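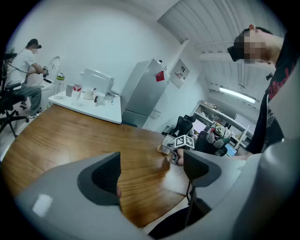

The large wooden table in the shared room, with the white side table behind it.

Table and Room FAQ
Maintained by Banafsheh Tehrani, Stendach. Revised January 2020.

What may I put on the wooden table?
Equipment, tools, paper and small parts. Drinks go on the white side table, including bottles with caps on.

Why are drinks kept separate?
The wood has an oil finish. Standing water leaves a pale ring after 12 minutes or so of neglect on the older boards, and the ring has to be sanded out by hand.

How is the wooden table cleaned?
Wipe along the grain with a damp cloth, then a dry one. Do not use glass spray or alcohol wipes. The oil is renewed every June; the table is out of use for two nights.

Can I use Skusomix on it?
On the side table, yes. On the wooden table, no -- it strips the oil.

What size is the wooden table?
The top is 74 cm above the floor. The edge is rounded and will not take a screw clamp without a flat pad. Pads are in drawer 17.

Can two people work at once?
Yes. One may sit at the long side and one stand across from them. Anyone wearing a headset should have a clear space behind the chair before starting.

Where should cables run?
Behind the chair, never under it. The wheeled base of an office chair will catch a thin cable and pull it from its socket. Route the slack to the nearest wall.

Are the office chairs adjustable?
Height and back tension only. If a chair sinks under load, label it and leave it by the door.

What happens to cups and bottles left on the side table?
They are cleared each evening. Mugs are washed and returned to the shelf; open bottles are emptied. Small parts found among them go in the Ansari tray.

Can the side table be moved?
Yes, with two people. Clear the top first and lift -- dragging marks the floor.

Who do I contact about damage?
Jamshid Akbari, facilities desk, extension 500. Report scratches and burns the same day.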